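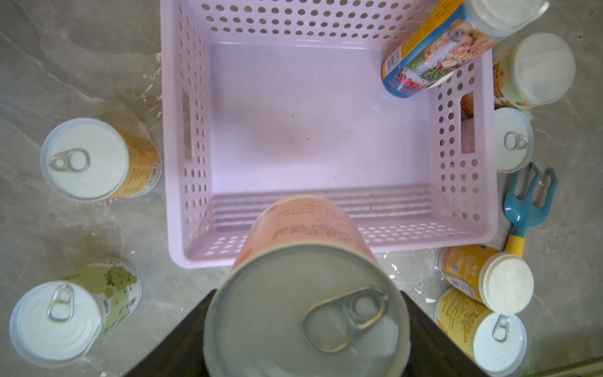

Readers of the last edition asked why the cans come before the jars and the dry goods, and one wrote that in her kitchen it went better the other way. Either order works. The steps in this section start with cans, and if you have already done your jars, skip ahead to Step 4.

Section 4. Loading the baskets

4.1 Before you start

You will need:
One plastic basket for each group of food
A damp cloth and a dry cloth
A marker and the label cards from the Rurora pantry kit
A clear patch of floor or counter next to the shelf

Any open-top basket with solid sides or small holes can be used with the Rurora shelf, as long as it fits between the uprights. Baskets with a handle slot on two sides are easier to pull out once they are full. Check the fit while the basket is empty. Slide it all the way in and all the way out again. If it catches on the front rail, go back to Section 3 and lower the shelf by one notch.

4.2 Cleaning

Wipe the inside of each basket and let it dry. Crumbs and grit collect in the corners and under any ridges in the plastic. Do not put the baskets in a dishwasher unless the maker says you can.

Wipe the cans too, lids included. A lid touches the food when it is pushed down by a can opener, and pantry dust goes with it.

4.3 Loading cans

Step 1. Take everything off the old shelf and set it beside the basket. Leave the basket on the floor or the counter while you fill it.

Step 2. Check each can. Set aside any that are past their date. Throw out cans that are swollen, leaking, badly rusted, or dented along a seam.

CAUTION: Do not open or taste food from a swollen or leaking can. Bag it, put it in the outside trash, and wash your hands.

Step 3. Place the cans in the basket one at a time. Start with the largest and put them at the back. Stand them upright if the basket is deep enough to hold them steady. Short baskets can take cans on their sides, in a single layer, with the labels facing up.

Note: Pull-tab cans should stand with the tab end up. Do not stack another can directly on a pull tab. Cans with a plastic cover over the lid can go either way up, but they slide easily and should not be the bottom can in a stack.

Step 4. Put the newest cans at the back and the oldest at the front. If the date is printed on the bottom, write it on the lid with the marker.

Step 5. Lift the basket with both hands and set it on the shelf. Push it in until it touches the back stop.

4.4 Weight

A 355 ml can is a good size to plan with. Put no more than 12 of these in one basket on the upper shelves. Heavier baskets belong on the bottom shelf.

CAUTION: Do not carry a full basket up a step stool. Put the basket on the shelf first and load it there.

4.5 Labels

Fill in one card per basket and clip it to the front. Use plain words such as BEANS, SOUP or FRUIT. Mixed baskets can have 2 cards.

Go through the baskets again in October, before the holiday shopping, and move anything close to its date to the front. Jars are covered in Section 5.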